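Folding Club – your questions, answered (mostly)

Print this page | E-mail to a friend

Hello! I'm Yayra Dramani and I look after the student robot folding project at Tidarwood. We get the same e-mails every term from people wondering about joining, so I've put my replies in one place. If you've already had one of these from me word for word, sorry – now you know my secret.

What do you do all term?

We teach a two-armed robot to fold a T-shirt. It sounds like a small thing to spend a term on, and I thought so too until I tried it! Cloth never lies the same way twice, so a movement that worked a minute ago can miss the hem completely on the next go. We start with a shirt dropped any old how and work towards something you could put in a drawer.

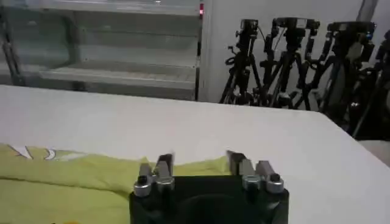

New members usually want to go straight to folding, and I do understand, but the first few sessions are all about picking up. Can you get one layer of fabric and leave the one under it alone? Can you let go without dragging the whole thing sideways? Once you can do that, folding is much less of a fight.

Do I need to be able to code?

No. Kofi Aidoo joined us from the textiles course and had never written a line of code, and he's now the person I ask when a sleeve won't behave. If you do code, lovely, we'll find you plenty to do (the notes from last year need a proper tidy, if that's your idea of fun).

How old do I have to be?

15 or over. Younger brothers and sisters can come to the open session in April but can't take a turn at the controls.

Can I bring my own shirt?

Please do, as long as you don't mind it being creased. Plain cotton is easiest to begin with. Buttons, hoods and anything slippery can wait until you've had some practice. Big prints are fine, and I quite like them – it's easier to tell which way up the shirt is when it's in a heap.

Do we work alone or in pairs?

Pairs, always. One of you has the arms and the other sits by and keeps an eye on things, then you swap. The person sitting down isn't having a rest, by the way! They write up each go in the log, and a good log is worth a lot more to us than a lucky fold.

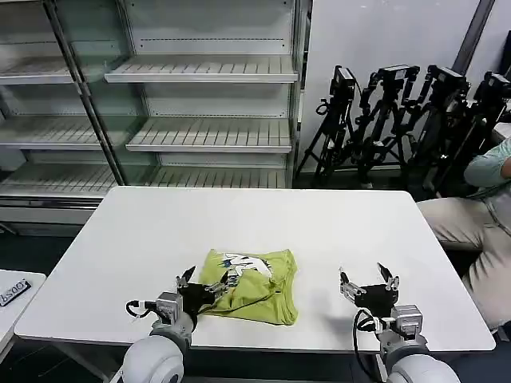

What's the Jolleck Cup?

Our friendly competition at the end of the project, named after the café where we first talked about it. Each pair gets 2 tries and we keep the better one. Ximeng Fu does the judging and she is strict about sleeves. You lose marks for a hem that's wandered off, for a collar that's ended up inside the fold, and for touching the shirt yourself once the go has started. Speed only matters if there's a tie.

The best score so far is 99, by Loan Trương and Begoña Aguirre, and I'm told the missing mark is still a sore point.

Is there a right order for the folds?

There's the order I teach, and then there's what everybody ends up doing. Mine goes: flatten the shirt, bring the sleeves in, then deal with the length. Begoña likes to sort the bottom hem out early and I've stopped arguing with her. Try both and see which one you can repeat. I'd take a slightly wonky fold you can do again over a beautiful one you can't.
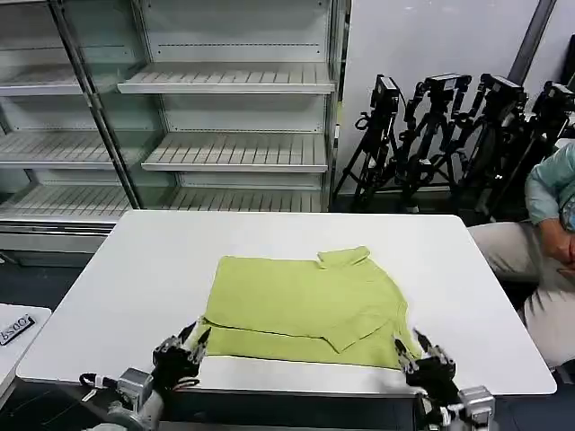
Reading time: 3 minutes

What if my fold goes wrong halfway through?

Stop, open both grippers, and back the arms away before you do anything else. Please don't yank! Then put it in the log with a line on what you think happened. "Went wrong" doesn't help us, "caught two layers at the left corner" does.

What does it cost?

Nothing for students. Bring a notebook and a drink with a lid on it.

How do I sign up?

Drop me a line at the address at the bottom and tell me a bit about yourself. If we're full I'll put you on the waiting list, and people do drop out once coursework piles up, so don't lose heart. I'll answer as soon as I can, though I'm slow in exam season.

Page last updated July 2023

4 comments | 11 shares

Contact: Yayra Dramani, Folding Club, Tidarwood | © Tidarwood Folding Club | Back to top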